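3.2 Window frames and indoor noise in the Planska survey

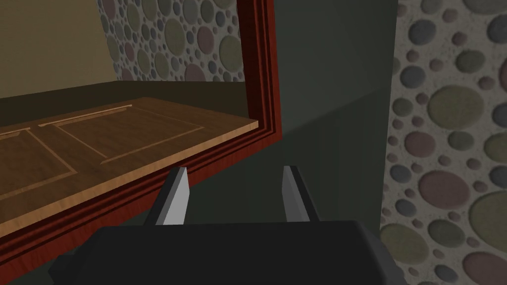 The second part of the survey dealt with older wooden windows. Residents of 78 apartments in the Planska district filled in the noise diary in June, and the answers were matched with the type of window in the bedroom. Homes with wooden frames were entered separately from homes where the frames had been replaced.

Street noise was the complaint given most often in both groups. Where the two groups differed was in the kind of noise. People with older frames wrote about rattling when trucks passed and about voices from the sidewalk. People with newer windows mentioned neighbors, pipes and elevators more often, which agrees with the earlier work by Illés and Vincze in Plosora. Once the outside noise drops, sounds from inside the building are easier to notice.

Wooden frames were graded by the state of the paint, the putty and the seals. Molded frames took longer to grade than plain ones, as cracks tend to follow the grooves (Figure 4). A frame was marked "poor" if a strip of paper could be pulled out freely with the window shut. Frames painted within the last 15 years were usually graded "fair" or better, though paint alone said little about the seals.

Figure 4. Part of a reddish-brown wooden frame with molded ridges and thin dark grooves running lengthwise.

Diary entries were coded by Máté Illés and checked by Emese Vincze. In all, 2814 entries were kept. Entries with no time of day were dropped, and so were those written on nights when the bedroom window was open. We did not correct for floor height in this section; see 3.4.

Related articles
Traffic noise and sleep in Plosora: a diary study
Repair or replace? Window costs in Medve
Night trucks on the Grarken bypass
Indoor noise complaints in prewar apartment buildings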